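Kratochvíl wins Illon teaching prize

Rozália Kratochvíl, senior lecturer in applied linguistics, has been awarded the Illon Prize for her work on first-year writing. The prize is given every 2 years and carries a grant of £600 towards research costs.

The judges read 328 nominations from departments across the country. They praised her course workbook, which students fill in over two terms and keep for the rest of their degree.

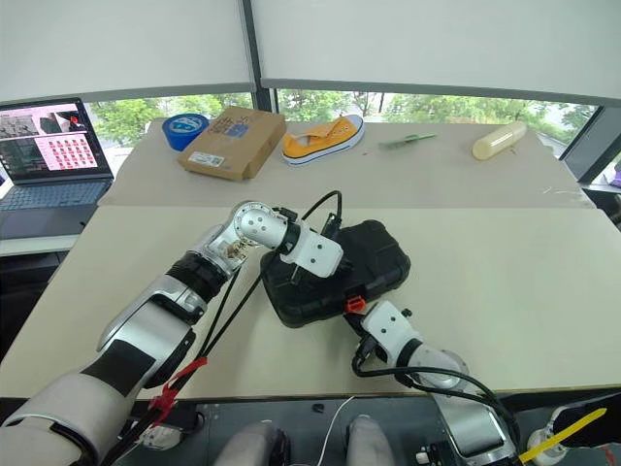

A black hard-shell case on the tabletop.

Kratochvíl joined the faculty from Warraich College, where she ran evening classes in academic English. She began the workbook there as a set of loose handouts and rewrote it after her first year with us.

"I wanted students to see their own drafts side by side," she said. "Most of them had never kept an early version of anything."

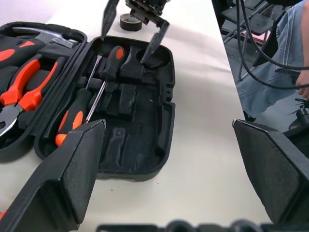 The workbook has now been used by 1,296 students, including those on the joint programme with the Aseck School of Education. A second edition is being prepared for August — it will have a new chapter on writing reports and a shorter section on referencing.

Kratochvíl will give a talk on the project in the Isetti Room at 4pm on the first day of term. Staff and students are welcome, and copies of the current edition will be on sale at the door. Places can be booked through the faculty office.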